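Hosport 掲示板 > 双腕・遠隔データ収集 > 不具合と安全
スレッド:電気スタンドの台座にあるボタンを押す作業で、左の指が止まらずスタンドを倒しました

投稿者:kitanomado
21:05

はじめまして。いつも読むだけでしたが、今回は自分で解決できないので書きます。日本語は母語ではありません。意味が分かりにくい所がありましたら、どうぞ指摘してください。

作業は卓上の電気スタンドの操作です。台座が電源タップを兼ねている型で、台座の端、支柱のそばに丸いボタンがあります。学習用のデータは、Greltenの手持ちグリッパーを両手に一つずつ持って、人が手本を見せる方法で集めています。記録はRaloです。そのデータで学習した方策を、Rollandの双腕で動かしています。

手本は700回分あります。左で台座を押さえて、右で灯具の向きを変え、最後に左でボタンを押すという順序です。

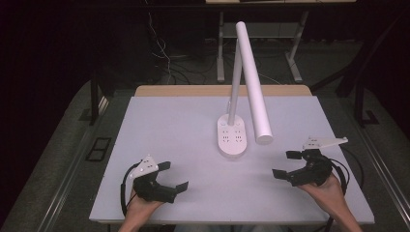

最終更新:21:48(投稿者による編集、ログの部分を追記)

起きたことを順番に書きます。

右腕が灯具を動かした後、左腕が台座を離れて、ボタンの方へ移動しました。ここまでは普通でした。左の指先がボタンに触れた後、腕が止まらずに下へ押し続けました。台座がずれて、スタンドが手前に倒れました。灯具が右の指に当たり、右の指のパッドが一枚はがれました。私は非常停止を押しましたが、倒れた後でした。けがはありません。

Raloのログには、左の指の開き幅が5秒間まったく同じ値で並んでいます。同じ区間に警告1787が出ています。説明書の1787の項目には「入力の遅延」としか書いてありません。

腕の押し付け力の上限は10 Nに設定してありました。上限があるので倒れることはないと思っていました。この考えが甘かったです。

質問は二つです。
・1787が出たとき、腕を自動で止める設定はRaloの側にありますか。
・ボタンを押す手本だけを取り直すべきでしょうか。それとも全部取り直しでしょうか。

よろしくお願いいたします。

投稿者:nejimawashi
21:20

けががなくて何よりです。

一つ目だけ。Raloは記録が仕事なので、警告を出すだけで腕には何も言いません。止めるのは制御側の役目です。Rollandの側に「外部入力の監視」という項目があるはずで、初期値は無効です。ここを有効にして、値が更新されない時間が一定を超えたら停止、という形にします。うちは最初の週にこれで棚のトレイを一枚割りました。

投稿者:kitanomado
21:26

nejimawashiさん、ありがとうございます。確認しました。確かに無効でした。説明書の後ろの方の表に一行だけあって、見落としていました。

投稿者:tanbo_no_oto
21:31

横から失礼。10 Nで倒れたというのは、力の大きさより押した場所と向きの話だと思う。ボタンは台座の端にあるんだから、真下からちょっと外れて斜めに押せば台座は滑る。しかも灯具の頭が支柱から前に張り出した形でしょう。重心も元々よくない。
上限を下げろという人が出てくると思うが、下げすぎると今度はボタンが入らなくなる。

投稿者:hai_iro_cable
21:40

私はケーブルを先に疑います。

左のグリッパーのケーブル、後ろから輪になって出て、手首の横を通って下に垂れてますよね。右も手のまわりを回って板の外へ落ちてる。左右どちらも、手を動かすたびにコネクタが引っ張られる形です。手本の段階で値が固まっている回が混ざっている可能性があります。そうなると方策は「指の値が変わらなくても押し続けてよい」と学んでしまう。

700回の中で1787が出た回を抜き出してみてください。実行時の警告だけ見ていても原因は分かりません。

投稿者:kitanomado
21:48

hai_iro_cableさん、その考えはありませんでした。実行時のログだけを見て、手本のログは見ていませんでした。最初の投稿のログの部分も少し書き足しました。今から抜き出します。時間がかかると思いますので、少しお待ちください。

投稿者:sumi_no_tsukue
22:02

みなさん制御の話をされていますが、私は電気の方が気になります。

台座の上面に差込口が並んでいるタップですよね。そこに向けて、指先を下に押す動作をさせている。ボタンの位置が少しずれただけで、指先は差込口の上です。パッドがはがれたと書いてありますが、はがれた後の指先には金属が出ていませんか。ねじの頭とか。

通電した状態で自動の動作を試したのなら、スタンドが倒れたことより、そちらの方がずっと重大だと思います。正直、データの取り直しを相談する段階ではないです。

投稿者:tanbo_no_oto
22:09

それは言いすぎでは。グリッパーの指はあの太さだから、差込口の細い穴には物理的に入らない。人間が子供用のカバーなしで普通に使っている家電だよ。

投稿者:sumi_no_tsukue
22:17

太い指が入らないのは、指が壊れていないときの話です。今回はパッドが一枚はがれています。角が欠けたり、ねじが抜けて落ちたりしたらどうなりますか。ねじ一本なら入りますよ。

それに、家庭で人が使う場合は、手ごたえがおかしければ手を引きます。今回の腕は5秒間、手ごたえの情報なしで押していたわけです。同じ条件で比べられません。

投稿者:tanbo_no_oto
22:21

入力が固まったのは指の開き幅で、力の値は生きていたのでは? そこは分けて話した方がいい。

投稿者:kitanomado
22:35

お二人ともありがとうございます。質問に答えます。

力の値は更新されていました。固まっていたのは左の指の開き幅だけです。tanbo_no_otoさんのおっしゃる通り、ここを分けて書くべきでした。

通電については、はい、していました。ボタンのランプが点いたかどうかで成功を判定しているからです。はがれたパッドの下には、小さいねじの頭が見えます。sumi_no_tsukueさんに指摘されるまで、電気のことは深く考えていませんでした。今夜はコンセントから抜いて、作業を止めました。

手本を取っているときのグリッパー側のカメラの画像も貼ります。ボタンと差込口の距離を見ていただきたいです。

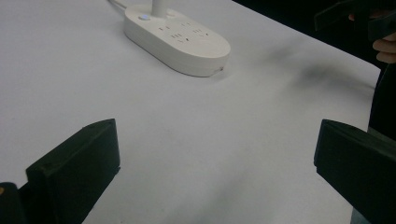
左グリッパーのカメラから。ボタンは青く点灯、その隣に差込口。

左と書きましたが、保存したファイルの名前の通りに書いています。左右を取り違えていましたら、後で訂正します。

ご覧のように、ボタンのすぐ横から差込口が始まっています。私は毎日見ていたのに、「ボタンの周りには何もない」と頭の中で思っていました。自分の手で押すときは、まったく迷わないので、近いと感じなかったのだと思います。

投稿者:nejimawashi
22:44

近いですね。この向きから指を閉じながら寄せていくと、最後の所は自分の指でボタンが隠れませんか。うちも手首側のカメラだけで押させていたときは、直前でずれることが多かったです。頭側のカメラを入れたら減りましたが、なくなりはしませんでした。

投稿者:kitanomado
22:50

はい、隠れます。最後の少しの間は、見えないまま押していることになります。頭側のカメラも使っていますが、灯具の角度によっては、そちらからも見えにくいです。

投稿者:hai_iro_cable
22:58

手本の抜き出しはどうなりましたか。

投稿者:kitanomado
23:25

終わりました。1787は手本の中にもありました。一つの時期にかたまっています。作業者が立つ位置を変えた後からです。立つ位置が変わって、左のケーブルが机の角に当たるようになったのだと思います。今、手で同じ姿勢をして、ケーブルを少し引いてみたところ、値が固まりました。何度か試して、同じ角度のときだけ固まります。

ですから、ケーブルが原因だというhai_iro_cableさんの予想が正しいようです。

ただ、分からないことが一つ残りました。実行時はRollandの腕にグリッパーが付いているので、手持ちのケーブルは使っていません。それなのに実行時にも1787が出ました。

投稿者:hai_iro_cable
23:31

腕に付けている指のユニットは、手持ちの物を付け替えて使っていますか。それとも別の個体ですか。

投稿者:kitanomado
23:34

付け替えです。指とコネクタの部分は同じ物です。

投稿者:hai_iro_cable
23:37

じゃあコネクタが傷んでますね。ケーブルではなく受け側。引っ張られ続けて緩んだまま腕に移したんだと思います。Greltenに交換を頼んだ方がいいです。接点を掃除しても、たぶんまた出ます。

投稿者:tanbo_no_oto
23:42

納得。ただ、コネクタを替えても台座が滑る問題は残るからね。あれは別の不具合として扱ってほしい。ボタンを押す間、もう片方の腕で台座を押さえる手順に変えたらどうか。右は灯具を動かし終えたら暇でしょう。

投稿者:sumi_no_tsukue
23:50

右腕で台座を押さえるなら、押さえる場所は側面にしてください。上面に指を置いたら、結局また差込口の上です。

通電の件、私の意見は変わりません。成功の判定のためだけなら、使わない差込口はふたをする、漏電遮断器の付いた回路から取る、人が手を入れるときは抜く。この程度はしてから再開してほしいです。ふたは見た目が変わるので学習に影響すると言う人がいますが、影響するなら取り直せばいい話です。

投稿者:tanbo_no_oto
23:54

取り直せばいいと簡単に言うけど、その手本を取るのは投稿者の両腕だよ。あれを持って一日やると肩に来る。ふたをした状態とそのままの状態を混ぜて追加で取れば、全部は要らないと思う。

投稿者:sumi_no_tsukue
23:58

混ぜるのは賛成です。ただ、実機で動かすときは必ずふたをした方で。

投稿者:kitanomado
0:15

遅い時間まで本当にありがとうございました。私の理解を書きますので、間違いがありましたら直してください。

まず左の指のユニットをGreltenに送って、コネクタを見てもらいます。戻るまでは実機を動かしません。

Rollandの外部入力の監視は有効にしました。電源を抜いたスタンドを遠くに置いて、左のケーブルをわざと抜いたら、腕は止まりました。止まった後に腕が少し下がるのが気になります。ブレーキがかかるまでの動きだと思いますが、指先が物の上にある姿勢ではまだ試していません。

手本は、1787が出た回を外します。ボタンを押す部分は、右で台座の側面を押さえる手順で新しく取ります。差込口のふたは、ある状態とない状態を混ぜます。実機ではふたをします。遮断器は建物の管理の方に聞かなければなりません。

ケーブルは手首で一度固定して、コネクタに力がかからないようにしてみます。

投稿者:nejimawashi
0:22

停止後に下がるのはうちのRollandでもあります。姿勢によって量が違うので、ボタンの真上の姿勢で、下に柔らかい物を敷いて測っておくといいです。スポンジで十分。

手首での固定は、きつく巻くと手首を返したときに今度は手の方が引っ張られます。少し余らせて。

投稿者:hai_iro_cable
0:30

外した回も消さないで別に置いておいてください。コネクタ交換の後で同じ角度を試すときに比較できます。

投稿者:kitanomado
0:33

はい、別のフォルダに移しました。消していません。

投稿者:mado_giwa_3
7:52

朝に読みました。同じタップ型のスタンドを使っています。うちは力の上限を10 Nより低くしていますが、ボタンは入ります。個体差かもしれません。ボタンの押し込みが浅いところで反応する物と、奥まで要る物があるようです。tanbo_no_otoさんの「下げすぎると入らない」は、一度ばねばかりで測ってから決めた方がいいと思います。

投稿者:tanbo_no_oto
8:10

測らずに書いたのは認める。うちのは固い。

投稿者:kitanomado
12:40

ばねばかりは持っていませんが、秤なら事務所にあります。スタンドを秤に載せて、電源を抜いてボタンを押してみます。カチッとした所の目盛りを読めばよいですよね。

それから訂正です。最初の投稿に「手前に倒れました」と書きましたが、録画を見直したら、右前でした。灯具が向いていた方向です。tanbo_no_otoさんの重心の話と合っていると思います。

Greltenから返事が来たら、また書きます。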